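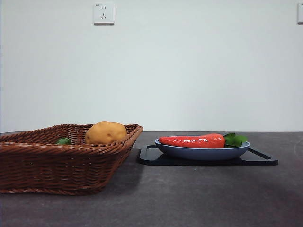
*Photo: Nunell Automation, bench 2, fixed side view*

**Pre-purchase inspection - produce transfer cell**
Budget line: February request, arm and gripper package

- [x] **Bench surface.** Flat, dark gray, no raised joints in the work area. Accept.
- [x] **Contrast.** Red pepper against blue-gray plate is good. Black tray on dark gray top is poor - quote a light mat.
- [ ] **Wall power.** Outlet is on the wall behind the bench. Circuit rating not confirmed. Controller needs 15 A. Hold the order until facilities replies.
- [ ] **Basket clearance.** Potato stands above the rim, green item beside it barely does. Jetov's standard fingers may be too short for low items. Ask for the long set, priced separately.
- [ ] **Basket to tray gap.** Narrow. Add a locating stop for each.
- [x] **Plate height.** Shallow, no change needed.
- [ ] **Guarding.** Biswas quote leaves out the light curtain. Allow $1,000 and get it in writing.
- [ ] **Emergency stop.** 2 required, 1 quoted. Reject as written.
- [ ] **Spares.** Illell lists finger pads only. Add a cable set.

Result: not cleared for purchase. Revised quotes due Friday - recheck open items only.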